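I keep my bowling stuff on a shelf in the garage, and for years it smelled like the inside of a rental shoe. So, a few things that have helped!

**Wipe the ball while it's still warm.** Lane oil comes off a lot easier right after your last game than it does the next morning. I use a microfiber towel and a little rubbing alcohol (check that your ball's maker is fine with that), and I do the finger holes with a cotton swab.

**Don't leave the ball in the trunk.** Delwyn Harawira on my team did that all through June and ended up with a crack by the thumb hole – 140 dollars, gone.

**Shoes come out of the bag.** Every time. Stuff them with newspaper overnight and loosen the laces all the way.

**Give the small stuff a home.** Tape, swabs, thumb inserts and spare laces all used to roll around under my wrist brace. Open bins at the back of the table fixed that for me. 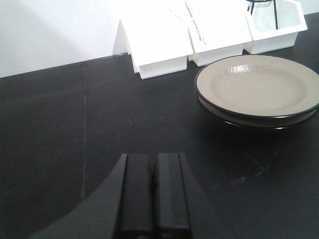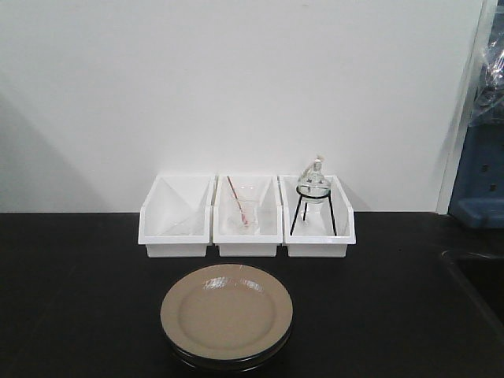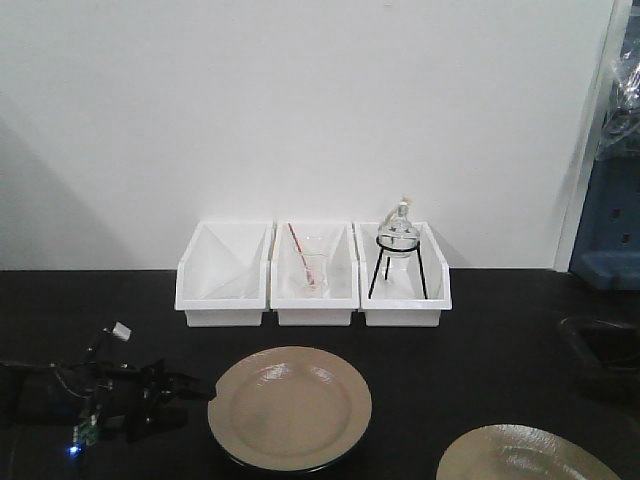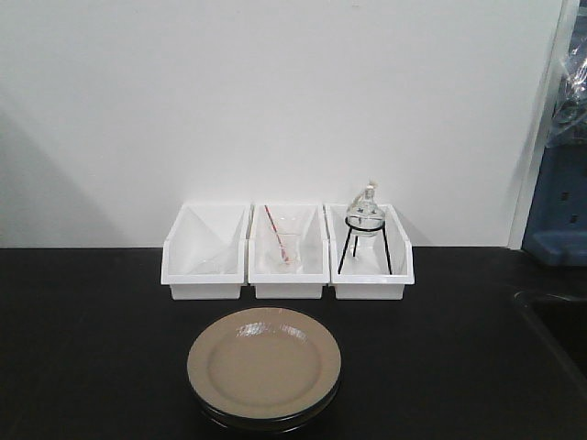
*Black tabletop, white wall behind.*

**Wash the towel by itself.** Hot water, a squirt of dish soap, no fabric softener. Softener leaves a film and then you're just rubbing it onto the ball.

**Baking soda for the bag.** Britta Brandes fills an old sock with it, knots the top and leaves it in there for 4 weeks before swapping it out. Mine's been in since the playoffs and the bag smells like nothing at all.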